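Section 4. Covering and laying out the table

The Relavau felt cover fits the Hesosach table and any other flat table up to 700 mm deep. Fit it before you put anything on the table. If the cover has been folded in its bag for a long time, hang it over a chair overnight and let the creases drop.

4.1 Fitting the cover

1. Wipe the table top with a dry cloth. Do not use polish or spray under the felt.
2. Find the sewn label. It goes underneath, at the near left corner.
3. Lay the cover over the table and pull it towards you until the front hem hangs level.
4. Smooth from the middle outwards with the flat of your hand.
5. Press the four corner clips on from below. You should hear each one click.

Note: the cover will slip if only two clips are used. Spare clips are sold in bags of 4 (part 326).

Caution: do not iron the felt on the table. Heat marks the surface below and the damage is not covered by the Tretero guarantee.

4.2 Laying out small items

Small items for sorting, memory games or table practice should be laid out singly, with a clear patch of felt round each one. Choose things that differ in shape and size. A round gold-coloured tin with a red lid label next to a small white box makes a good centre pair, with the blue toothpaste box nearer the front and the bunch of artificial grapes further back. Lay bottles on their side, as with the orange-capped drink, and check that the cap is tight first.
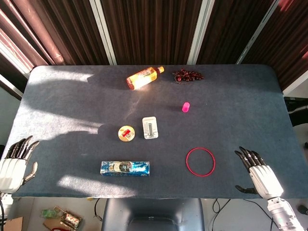

Sunlight fades felt, and dark colours go first. Turn the cover end to end every March if the table stands near a window. Strong sun also makes printed labels hard to read, and a bottle lying in a bright patch will catch it more than the felt does. Draw the curtains further or move the item into shade. Thin things such as the red ring should be kept away from the hem, where they slide into the fold.

4.3 Clearing and storing

1. Take off the bottle and other heavy items first.
2. Collect rings and caps by hand. Do not shake the cover out with them still on it.
3. Brush the felt in one direction — a clothes brush will do.
4. Release the clips and roll the cover, felt side in.

For a replacement cover, write to Nuala Sheehan at Mac Carthaigh, giving the number on the sewn label.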